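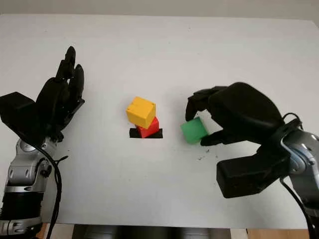
Fergal Hanrahan maintains that two blocks are harder than ten, and that anybody who has built a tall tower in a hurry has simply stopped looking at the bottom of it. He wrote to me at some length after the last gallery went up, and his main complaint was that I always chase height and never give a small stack its due.

Well, Fergal, I read your letter twice, the second time with a pot of tea, and I have come around to your side of things. So welcome to the small towers page, where height counts for nothing and a stack of two is treated with all the respect I used to save for the big ones.

Red and yellow on the black square
Red below, yellow on top, and the yellow one turned well away from its partner so the corners hang out over the edge. A slightly leaning tower, I think it's fair to say, and I like it all the more for the lean.

I have a real soft spot for a turned block. When the faces all line up you get a neat little column, very proper, and your eye slides right down it and off onto the table. Give the top one a twist and suddenly there are corners everywhere, and light on one side and shade on another, and you find yourself walking around to the far side to see how it looks from there. The yellow does a lot of the work too. It's a warm, golden sort of yellow, lighter on the top face and closer to orange down the sides, and against that bright red it looks like something from a candy jar.

A word about the square
I am very much in favor of giving a tower a place to stand. On a bare white table a block can go anywhere, and that sounds lovely until you sit down to build and spend ten minutes deciding where. A dark patch settles the matter. You put the first block on it, you nudge it a bit, you nudge it back, and then you leave it alone (or you try to - I am a terrible nudger and always have been).

If you want to make one at home, black paper does nicely, and so does tape. Cut it a little bigger than your block so that some of it shows at the sides. I once cut mine exactly to size at the kitchen table in Plestby, very pleased with my ruler work, put the block down and couldn't see the square at all.

On colors
Amirul Halim and I have been going back and forth since June over whether the darker color belongs at the bottom. He says yes, always, and that a pale block underneath makes the whole thing look as if it's about to float away. I used to put yellow at the bottom out of pure stubbornness. Looking at the red and yellow together I can feel myself weakening, though I would ask the rest of you not to mention it to him. Blue under yellow is another nice one if you have it, and green on red looks like Christmas at any time of year, so use it with care.

Building your own
Start with two cubes of the same size. Set the first down square, then bring the second in from above and let it touch before you let go. Try it straight, then lift it off and try it with a quarter of a turn less than feels comfortable, and then a bit more. When the corners hang over, keep the middle of the top block over the middle of the one below and it will forgive you a great deal. Worn blocks with a notch or a dent are perfectly welcome. I have about 65 in the tin at home and the scruffy ones come out first every time, mostly the old Dvorak set with the rubbed corners.

Three-block towers will get a page of their own when I have sorted out the captions, and Fergal has already sent his opinions on those as well. They run to several sheets, and I'm on the second.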